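Rellness 手套常见问题
选购、洗涤、退换货，先看这一页。没有找到答案的，请写信给客服。
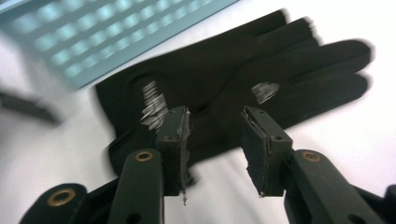 怎样选尺码，是我们收到最多的问题。请用软尺绕手掌最宽处量一圈，不包括拇指，手放松，不要握拳。量出的数字对照商品页的尺码表，落在两个尺码之间的，针织款选小一号，皮革款选大一号。手套平放时看起来会比戴上后窄，图中这只黑色手套掌心朝上摊平，掌面和指根有些浅褶，针织类面料平放时常见这样的褶，不属于瑕疵。左右手尺寸不同的顾客，以较大的那只手为准。

儿童尺码从几岁开始？
Gollau 系列有儿童款，适合4岁以上。更小的孩子建议用连指款，目前我们没有生产。

Jerkeck 和 Holanda 两个系列有什么区别？
Jerkeck 是薄款，适合通勤、骑车和春秋季节，单独戴或者当内层都可以。Holanda 是厚款，有抓绒内里，袖口较长，能塞进外套袖子里。气温在零度以下并且要在户外待较长时间，请选 Holanda。两个系列的尺码表不通用，换系列时请重新核对。

手套能机洗吗？
针织款可以。翻到反面，放进洗衣袋，冷水，轻柔模式，中性洗涤剂。不要加柔顺剂，不要漂白。皮革款不能水洗，用微湿的布擦，阴干后上少量皮革护理膏。

能用烘干机或者放在暖气上烘吗？
不能。高温会让弹力纱失去弹性，掌面上有贴片或涂层的款式还可能起翘。洗完用毛巾压掉水分，平铺晾干，一般需要24小时，Holanda 会更久一些。

新手套掉色怎么办？
深色款前两次洗涤会有少量浮色，请单独洗。如果第三次仍然明显掉色，请联系客服，我们按质量问题处理。

戴着手套能用手机吗？
商品页标有“触屏”的款式可以。触屏功能依靠指尖的导电纱，洗涤次数多了灵敏度会下降。手机贴了较厚的保护膜时，请先在系统设置里打开高灵敏度模式。指纹解锁任何一款都不支持。

起球了怎么处理？
用去球器或小剪刀处理，不要用手扯。经常背双肩包、拉行李箱的顾客，掌心起球会快一些，属于正常磨损。

只丢了一只，能单买吗？
部分款式可以。请把订单号和左右手信息发给客服，由仓库的 Tetsuya Nomura 查库存。单只价格是整双的六成，不参加满减。不同批次的染色可能有轻微色差，介意的话建议买整双。

多久发货？
下午三点前付款的订单当天出库，之后的第二天出库。十一月到一月订单较多，可能推迟一两天。偏远地区的到货时间以物流公司的通知为准。

退换货有什么条件？
收到后十四天内，吊牌未剪、没有洗过，可以退换。试戴没有问题，请在室内试。换尺码的来回运费我们承担一次，第二次起由顾客承担。定制绣字的手套不接受无理由退换。

保修期多长？
自签收日起182天。线缝开裂、贴片脱落、拉链损坏都在范围内。剪刀划破、烫坏、宠物咬坏的不保修，可以付费修补，修之前先报价，顾客同意后再动手。

团体订购有优惠吗？
有。同一款满五十双开始有折扣，满3,000双可以定制颜色和袖口标。打样需要两到三周，样品费在下大货时抵扣。团购业务由 Braulio Arellano 负责，来信请注明数量、尺码分配和希望的交货月份，有标志文件的请一并附上。

旧手套能回收吗？
门店收本品牌的针织款，洗干净即可，不需要成双。皮革款暂时不收。

发票怎么开？
下单时填写抬头和税号，电子发票在确认收货后发到邮箱。抬头写错的，当月内可以重开，跨月请先联系客服。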